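**May, Weltonport, back room**

Started at 9:15 with the snack shelf. It had run together with the parts shelf again and there were cereal bars in the M4 bin. Everything edible now goes in the two shallow trays by the door, everything else stays on the Stoner racking.

Trays are lined with the gray foam left over from the Clastunetti order. One sheet did both with a strip to spare. Cut it a little oversize so it grips the sides. Don't glue it, the last lining had to be scraped out.

Sorted by packet type:

- flat packets standing on edge, short side down
- bars lying flat, two deep at most
- anything opened goes in the jar or the trash

Flat packets on edge need a divider every 100 mm or they lean and slide under each other. Tried 271 mm first (the full length of an offcut, no sawing) and the row folded over as soon as one packet came out of the middle. 100 is fine. Dividers are 3 mm hardboard, pushed into slits in the foam.

Shiny wrappers are hard to read under the strip light. Turning the trays a quarter turn helped more than moving the lamp. Left a pencil mark on the shelf for the tray corner.

Box of zip ties found behind the bars, marked 3,000. Almost full. Moved to the Stoner racking, third shelf, left.

**Chairs**

Did the chairs while the floor was clear. Two of them sink over a morning. Tightened what could be tightened on both and wiped the bases down. The one with the torn arm still drops, so it needs a new gas lift. Bermúdez has them in the catalog but I haven't checked the diameter – measure before ordering, the last one was wrong. For now it has tape around the backrest and lives in the corner.

Casters: pulled hair and thread out of all five on the low chair. It rolls straight now. The brake caster on the tall stool is missing its rubber, still usable.

Swept under the bench. Found one 5 mm hex key, the cap to the blue marker and a lot of foam crumbs. Hex key set is complete again.

**To do**

- label the trays (tape, not marker)
- measure gas lift, then Bermúdez
- second set of dividers, same hardboard, cut 30 mm high so fingers fit over the top
- ask whether the jar can go to the kitchen

The 30 mm height is a guess from the packets we have now. Deeper ones might tip over it. Will look again when the trays have been in use for a while.

Stopped at 12:40.

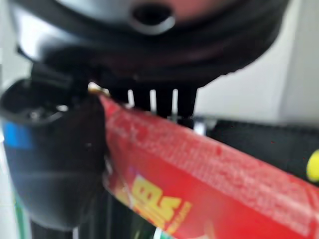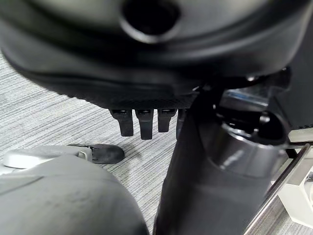
*Close-ups, back room. Red wrapper in the first one.*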